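Open Day at the Dekholm Workshop: Gallery
Posted by Angus Baxter

Well, what a Sunday we had! The doors opened on 6/11/23 a little before ten and there was already a line down the ramp, which none of us had expected with the weather being what it was. If you came, thank you, and if you couldn't make it, I hope this page gives you a bit of the flavor (and maybe gets you along to the next one, which we'd like to hold in September).

Aroha Quinlan did the welcome talk and kept it short, as promised, and then everybody was free to wander. We had 131 names in the guest book by lunchtime, and I know a good many people walked right past it. Wing-yan Mok ran the picking demonstration on the main floor with Silvan Wallner beside her, and between them they must have answered every question there is to ask about robots, including several from a very serious young man of six who wanted to know if it ever got bored.

The picking runs were the big draw, so I'll say a little about them. The arm works over an open metal bin with blocks lying in it, some reddish-brown and some dark green, and its job is to reach in and get hold of them one at a time. That sounds like nothing much until you've stood and watched it! A block lying in the open is one thing, but a slim one resting against the foot of the wall is quite another, and the fingers have to come down into a pretty tight space. Wing-yan did 4 runs over the day, and people stayed for the whole of each one, leaning in and whispering as if it were a golf tournament.
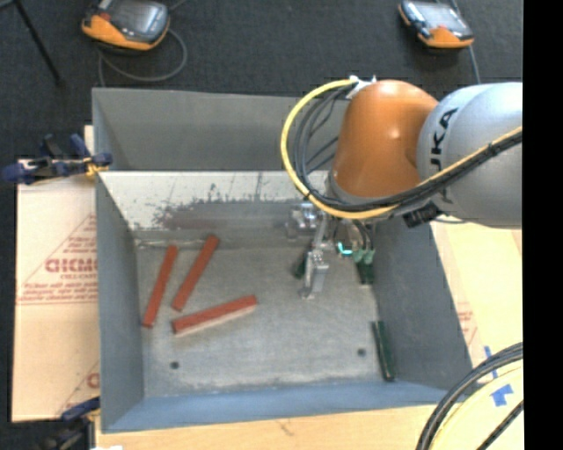

Silvan's favorite question came from a retired machinist who asked how you teach a thing like that to be patient. They ended up talking for most of the afternoon, and I believe he's coming back to see the new fixtures when they're done.

Alby Treloar handled the coffee and the sign-up sheet for the evening class, which still has three places left if you're quick about it. Call the front desk or just stop in, we're here most weekdays until five. And whoever left a green umbrella by the coat rack, it's behind the desk waiting for you.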